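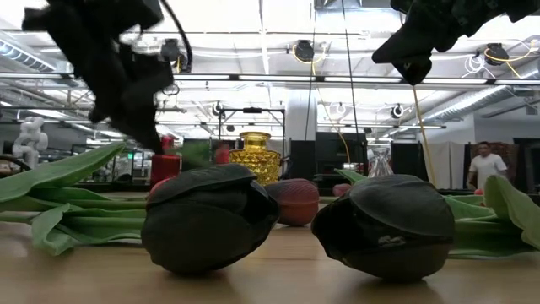 Two dark tulips on a light wooden tabletop.

Motura Court Reports: data card

Version date: Jun 12, 2023
Maintainer: Brock Chan, Widmer

Summary

Motura is a collection of 1000 short news reports on burglary, shop theft and handling stolen goods, written in English for a general readership. Each report has been labelled by hand for the offence, the stage of proceedings and the outcome, where one is given. The collection is intended for work on text classification and on the reporting of crime in the local press.

Contents

reports.csv holds the text, one report to a row
labels.csv holds the labels, with 8 offence categories
splits/ holds the training and test lists
NOTES.txt records corrections made after the January release

Labelling

Every report was read by two annotators working separately. Disagreements were passed to a third reader at Prulano, whose decision was final. An arrest is never recorded as a conviction, even where the headline suggests guilt.
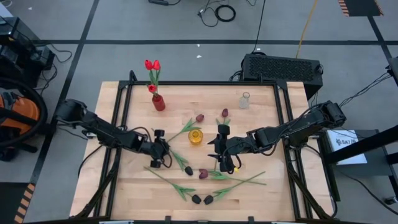
Names of suspects, victims and witnesses have been replaced with initials. Street names have been removed, but towns are kept. Users must not attempt to identify any person from the remaining text.

Known limitations

Reports of arrests greatly outnumber reports of trials, and many cases have no recorded outcome. Seven reports cover the same raid on a jeweller's shop and should be kept in the same split.

Licence and contact

The labels may be used for non-commercial research. Rights in the reports remain with their publishers. Requests for removal should be sent to the Wudine data office, quoting the row number.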